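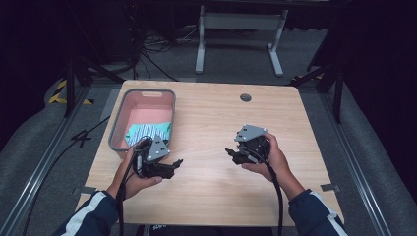 Camlow Table Guide / Section 14: Daily care

1. Move the basket and any folded cloths to one side of the tabletop.
2. Wipe along the grain with a damp cloth.
3. Dry at once. Keep water out of the cable port.

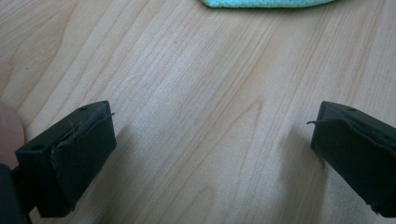

Fig. 14.2 Tabletop, grain detail

Caution: do not use scouring pads or bleach.

4. Treat small dark spots with Ginddale soap, then wipe again.
5. Leave for 42 minutes before folding laundry on the surface.

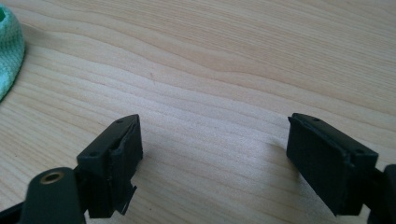
Can a damp cloth be left on the table?
Hang it up after use. Standing moisture may mark the finish.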